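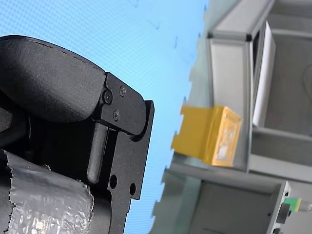

Zelov Opens Registration for Virnorwood Winter Hut Traverse

06/05/2026
By Ruoxi Zou, Zelov Press Office

CUVWOOD – Zelov, the outdoor travel company, today opened registration for the Virnorwood Traverse, a guided ski and snowshoe trip between backcountry huts. The first groups will leave Cuvwood in January.

Each trip lasts 3 nights and is limited to 30 guests. The route covers 149 kilometers on skis, with a shorter snowshoe option of 128 kilometers. Both groups sleep in the same huts and share evening meals.

"Guests should expect long days, cold mornings and some tired legs," said Teófilo Palomino, director of trips at Zelov. "We would like people to train for it and to arrive knowing what they have signed up for."

Guests must be at least 18 and must complete a fitness form before a place is confirmed. Skis, snowshoes and sleeping bags may be rented in Cuvwood – boots may not.

Paavo Kettunen will serve as lead guide. Registration is open through the Zelov website.

Related items
Zeman Hut Reopens After Roof Repairs
Packing for Several Days on Snow
Zelov Names New Head of Guest Safety

Comments

Shaohua Bai: Is the snowshoe group allowed poles with small baskets, or do we need the wide ones?

Zhenhua Yuan: 149 km in that time is no joke. Putting my name down anyway.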